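Household tidy-up study, progress note to Gurkmont
From: Veronika Simon, Purkau workshop
Period: through January

Where we are

Short version: sorting and clearing is coming along, anything soft is not. You asked if a machine can put away a kid's toys yet. On a board, mostly. On a real floor, no.

We ran 60 trials on the block task since the last note. Arm has to bring the named shape to the named spot, blocks put down at random between runs. 54 finished with no one stepping in. The other misses were nearly all stars, they tilt and the tool rides up on a point. Cylinder and cube are boring now, which is what we wanted.

Board is bolted to the perforated table so nothing creeps between runs. Blocks are in red, blue, yellow and green, with same-color pairs like the yellow heart and the yellow hexagonal one, so color alone won't get it teh right answer.
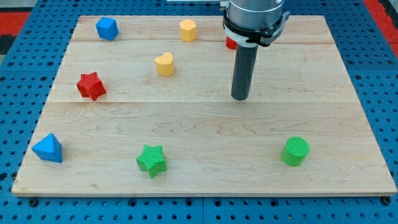

What is not working

Towels. Dropped after 30 tries, will come back to it with the Farkas gripper once it clears customs. Shelf restocking at the Mimgate store: one Saturday visit only, after closing. Aisle too narrow for the base, need a smaller one or a differnt aisle.

Speed also. A person clears the board in 10 seconds, we are nowhere close and I'd rather not quote a number yet.

Money and next steps

On budget except shipping. Would like to move the leftover travel line to parts, please confirm. Next: clutter, blocks touching each other, then a carpet.

Veronika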